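The two-page rule

I have now written three sets of rules for people collecting grasping data with hand-held grippers. The first ran to eleven pages and had a table of contents. The second was a slide deck, and I would like it forgotten. The third fits on two sides of one sheet, and it is the only one I have ever seen lying open on a table with a coffee ring on it, which I take as a sign of use.

The eleven-page one was written for Runow back when we thought the hard part was the hardware. It had a section on glove color. It had a section on who may authorize a change to the section on glove color. Everybody signed it, and in February I watched a new operator do a whole morning of pick-and-place with the left jaw pad on upside down, a thing covered in detail on page nine.

So, the short version. Most of it is dull and I'm fond of it.

Check the pads before you pick the thing up. Rubber wears on the edge first, and a rounded edge will still grab a cup and will not grab a coin. Swap pads in pairs. I don't care how good the other one looks.

Open the jaws all the way, close them all the way, do it again. That gives the width reading something to hang on to, and it gives the operator a second to stop talking.

Keep the markers clean and flat. A fiducial with a thumbprint on it reads fine until it doesn't, and then it reads as being in the next room. Wipe it with a dry cloth. At Plasville somebody used window cleaner and took the black off one corner, and we lost 220 recordings before anyone thought to look at the tag itself. (We looked at the software first. We always look at the software first.)

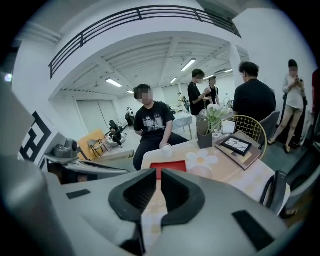
Leave the table the way people leave tables. I fought this one for a long time. My instinct is to clear everything, tape a grid down and put one object in the middle, as if the robot will someday be employed in a museum. The folks at Hollis, who have run more of these sessions than I have, want the flowers left on and the books left where somebody dropped them. They're right. A policy trained on a bare table goes to pieces at its first vase.

What the rule does ask is that you decide before you start recording. If the vase is in, it's in for the whole session. No tidying between takes. You would be amazed how many adults can't do this. The hand goes out all by itself and straightens something.

People are the same problem with legs. The old document said "the work area shall be free of non-participants," a sentence that has never been true in any room I've worked in. The new one says: anyone in view knows they may be recorded, has agreed to it, and gets their face blurred before the files go anywhere. Ask first, and ask everybody, including the ones at the back looking at their phones. If one person says no, point the work the other way or wait. It costs a few minutes. Engate's reviewers wanted a log of each yes, and I grumbled, and then I needed the log twice in one month.

Then there's fatigue, which got no mention at all in my eleven pages, though glove color did. A gripper like this weighs nothing for the first ten minutes. After an hour your wrist starts cheating and every grasp comes in from the same lazy angle. The data looks lovely, very consistent, and it's useless. The sheet says to hand the tool over and rest before your arm tells you to. I've broken that rule more than anyone on the team and have the wrist brace to show for it.

Last item on side two: write down what went wrong. Dropped cup, bumped table, forgot to calibrate, sneezed. Don't delete the take, tag it. Half the failures I threw out in my first year are ones I'd pay for now.

A friend at another lab asked why we don't fold all this into a proper standard, with numbered clauses and a version history. We might. There's already a draft going around, and I've read it twice. It's up to page six and somebody has opened a comment thread about gloves.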